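Storing ashes at a funeral director's premises in Maltdale

Posted by Trurkico
My late aunt was cremated in January and her ashes remain with the funeral director. Is there a limit on how long they may be kept there, and may a charge be made?

Namico
Please consult the agreement signed when the funeral was arranged. Storage terms are normally set out there - including any fee and the notice to be given before other steps are taken.
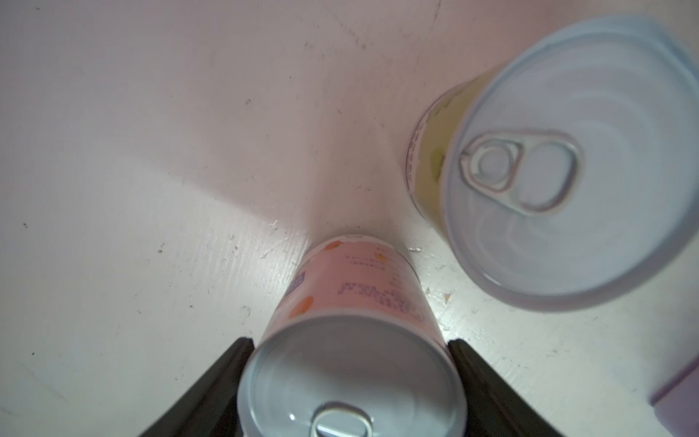 Pink can with a ring-pull lid

Tu
Ours charged £140 after the free period ended. Ask for it in writing.

Page last reviewed Thursday, February 7, 2019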